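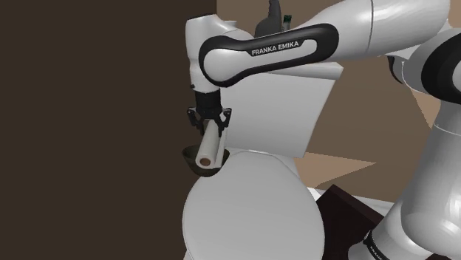
How often should a guest bathroom be checked during a stay?
Once a day, at the same time as the bedroom, and again in the evening if the guest has asked for turn-down.

Housekeeping, session 3: stock and par levels
Tutor: Shanthi Munasinghe

Par is the amount of an item a house needs to get through one full cycle of use, washing and delivery. Stullwood has 17 rooms and keeps three sets of linen for each – one on the bed, one in the wash, one on the shelf. Paper goods are worked out by the week instead.

Order when the shelf falls to half of par. Leaving it later means paying for a special delivery.
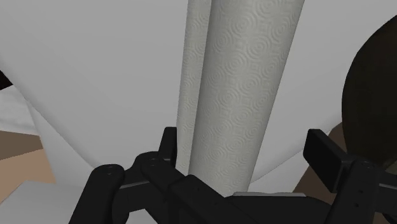

Deliveries are signed for only after the boxes have been checked against the order sheet. Write any shortage on both copies.

For next time: read the Prelleck stock sheets for February and work out par for hand towels. Bring your figures on paper. Mwangi Rweyemamu will take the session.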